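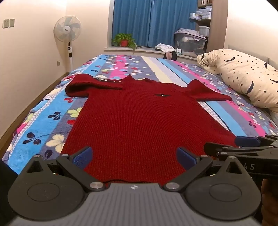 A dark red ribbed sweater on a bed, with two hand-held grippers at its lower part. Garment folding is one of the tasks covered by the new Clakbridge guide.

Clakbridge Publishes Good Practice Guide for Recording Household Tasks With Hand-Held Grippers

Free document sets out rules for consent, privacy, safety and record keeping in private homes

CLAKBRIDGE, October – The Clakbridge Home Robotics Forum today released a good practice guide for organizations that record everyday household work with hand-held grippers. The guide is meant for companies, university labs and contractors who send people into homes to record tasks such as folding clothes, making beds and putting away dishes. It is free to download and may be copied without a license.

The guide was written over two drafts by a working group with members from Ikilwood, a maker of training data for home robots, and Ullaris, a firm that tests service robots before sale. The second draft was tried out in 26 homes. Operators in those homes recorded 3000 task runs, and their written comments led to 71 changes in the text.

Most safety standards for robots deal with the finished machine. The new guide deals with the earlier stage, when a person holds the gripper and the recordings are made. Until now, each organization in the working group had used its own house rules. Some of these conflicted, and operators who worked for more than one organization had to keep several sets of instructions in mind.

What the guide covers

Consent. Every adult living in the home must agree in writing before recording begins, including adults who will be out at the time. Consent covers named rooms only. A resident may withdraw it at any point during the visit, and up to the date on the consent form after that. Tenants must be told whether the landlord will be informed.

Privacy. Operators check each room with the resident before starting and put away letters, medicine labels, family photographs and screens. Ordinary belongings may stay where they are. Faces are not to be recorded. Where a face is caught by accident, the run is marked and the section removed before the file leaves the organization that made it.

Hand and finger safety. Each gripper is checked at the start of a session for loose screws, worn finger pads and sharp edges. When one person uses a gripper in each hand, or two people work on the same item, the guide asks for an agreed word that stops the work. Children and pets stay out of the room during recording.

Care of household goods. Knits, lace and anything with beads or other trim should be handled with clean pads and light closing force. Operators lay the item flat and look it over first. Existing damage is noted on the session sheet and shown to the resident. Any new damage is reported the same day and paid for by the organization, with no need for the resident to prove fault.

Task records. Each run is logged with the task name, the item type, the starting state and the result. Failed runs are kept and labeled as failed. The guide advises against tidying a room only to make the recording look better, as robots in homes will have to work around beds, shelves and storage bins as people leave them.

Working time. Operators take a break after each block of runs and may not be paid by the run alone. The working group added this section after operators in the trial reported sore wrists and said that payment by the run pushed them to hurry.

Relation to other rules

The guide does not replace national law on privacy, workplace safety or electrical equipment. Where the law is stricter, the law applies. The guide also does not certify any product. Organizations that follow it may say so in their own materials if they publish a completed copy of the checklist in Annex A.

Adoption

Ikilwood and Ullaris will both use the guide for all new home recording work. Ikilwood will also apply the task record section to its Mai project, which covers laundry and bedroom tasks. Recordings made before the guide came out will keep their original labels and will be listed separately.

The Forum will accept comments on the guide from operators, residents and other organizations. A form is included at the back of the document. Comments on the working time and consent sections are especially welcome, as those parts changed most between drafts.

About the Clakbridge Home Robotics Forum

The Clakbridge Home Robotics Forum is a membership body for organizations that build, test or supply data for robots used in the home. It publishes guidance and runs working groups on safety, privacy and testing. Membership is open to companies, schools and public bodies.

Press contact: Clakbridge Home Robotics Forum, Press Office. Printed copies of the guide and the Annex A checklist are available on request.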